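Slide 4: Station rules, hand-held grippers
Keep to 2 minutes. Rule one: marker cubes stay uncovered, codes facing out. Rule two: cables run clear of both forearms before recording. 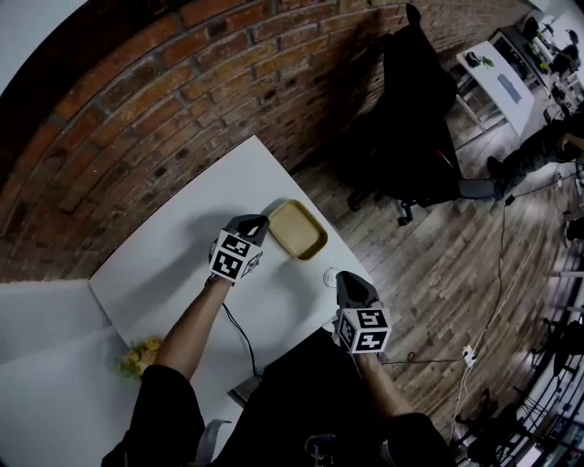

Slide 5: Clearances
Chairs and loose cables are the usual audit findings at Evine. Draft says 60 cm of free floor on the operator's side. Tray goes within easy reach, cube never gripped by hand.

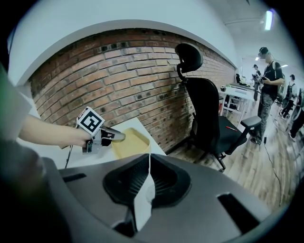 Vasylyna Tymoshchuk objected in review that 60 cm is too tight where people walk past, and asked for a marked lane. Take questions on this, up to 5 minutes.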